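3.2 Table coverings and small items

Second part of the Gosberg survey. Here we look at what is left lying on tables, and what is under it. Most earlier work on household clutter counts items and stops there, surface treated as blank. We think that is a mistake. A printed cloth changes what people notice and so what they put away.

Households were recruited in two places, Gosberg and Brorkgate, in June. Total of 223 tables recorded, more than 700 items logged. Of the items 663 could be assigned to a category, the rest were dropped (torn wrappers, bits of string, things the coders could not agree on). Coding followed the Lindholm scheme with one change: bags count as items even when they hold other items. The original scheme treats them as furniture, wich makes little sense on a tabletop.

Patterned coverings were common. Florals mostly, then checks. Patterned wallpaper near the table was noted seperately, yes or no, no attempt to grade it. Figure 2 is a case with both, a pale cloth with gray fern-like leaves and orange-peach flowers, damask paper on the walls. Pink bag or similar bundle toward the back, straps looped, coded as "soft, heaped". The flat things are harder. Yellow card or booklet with a barcode sticker, and a dark navy one, card or small box, also with a barcode. Both went in as "flat, labeled" and thickness was left blank. 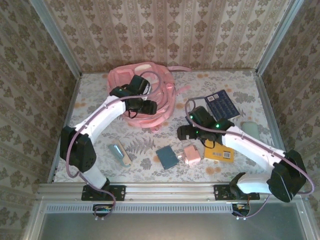

Figure 2. Patterned cloth and patterned walls, soft and flat items on the same surface.

3.3 Sorting by reach

Next question, where on the table. We split each surface into near, middle and back, by eye, no grid. Soft items tended to the back. Flat labeled items had no clear place, they turn up all over, and in Brorkgate often under something else. Keys and coins near the front edge, as in the Loltport pilot.

Tidying order was asked about afterward, short form, one page. People said they take the big soft thing first, then whatever stands up, flat things last or not at all. Several wrote that cards "belong" on the table. We kept those answers in but did not code them, see Section 5.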